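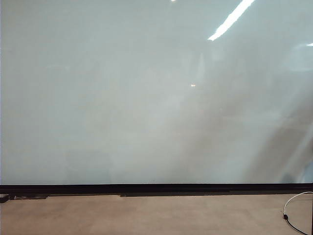 Flotus Will Not Sign the Prumance Code for Robot Work Areas as Written

Categories: Press Releases, Robot Safety

JUNTUNEN, November 2, 2019. Flotus, which checks robot work areas for small manufacturers and labs, said today that it will not put its name to the Prumance Code, the voluntary set of good-practice rules drawn up by Endevel. The company sent Endevel its written objections along with this notice.

The code runs to 141 clauses. Flotus has read all of them and supports a fair number. Its complaint is that a site can meet the code on paper without anyone going to look at the robot.

"I count 101 clauses that you satisfy by owning a document," said Joni Leinonen, speaking for Flotus. "You need a cable policy. Fine. Does the policy say whether a plug connection may lie out on the floor next to the work area? The code doesn't ask. You tick the box and go to lunch."

Flotus raised three points in particular.

Cables. Clause 12 calls for cables to be "suitably managed." The company wants that replaced with a rule an inspector can apply on the spot: no connector on open floor within reach of the arm or on a walking route, and every joined cable traced to both ends before power goes on.

Shiny surfaces. Glossy panels throw back ceiling lights and blurred shapes from elsewhere in the room, and a camera-guided robot has to work with what its camera gets. The code mentions lighting levels once and reflections nowhere. Flotus is asking for a check with the room lights in their normal working state, made from the position of every camera in use, the one at the wrist included.

Empty-gripper moves. Most of the code's speed and distance rules apply "while handling a part." A gripper holding nothing can still meet a wall, a baseboard or a foot. Flotus sees no case for letting those moves off more lightly, and it doubts that whoever wrote the clause had spent much time beside a moving arm.

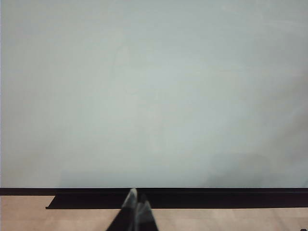 Carmela Bravo takes the other side. She told Flotus that a weak code people follow will do more good than a strict one they leave in a drawer, and that small shops would drop out the moment a rule sent them crawling after every plug. She also said the wording on reflections could wait for a second edition.

Flotus has heard the second-edition argument before and isn't persuaded. The draft it was given has no date for a review and names no person in charge of one.

The company also questions the Prumance badge, which a site may display after filling in a form of 30 questions. No visit is required. The form can be sent in before the robot is installed, and Flotus would like Endevel to explain what the badge tells a visitor in that case.

"If they fix the three points and put a visit behind the badge, we'll sign," Leinonen said. "I'm not holding my breath."

Until then Flotus will keep using its own checklist on site visits. Copies are free on request from the Flotus office in Juntunen, as is the full text of the objections sent to Endevel.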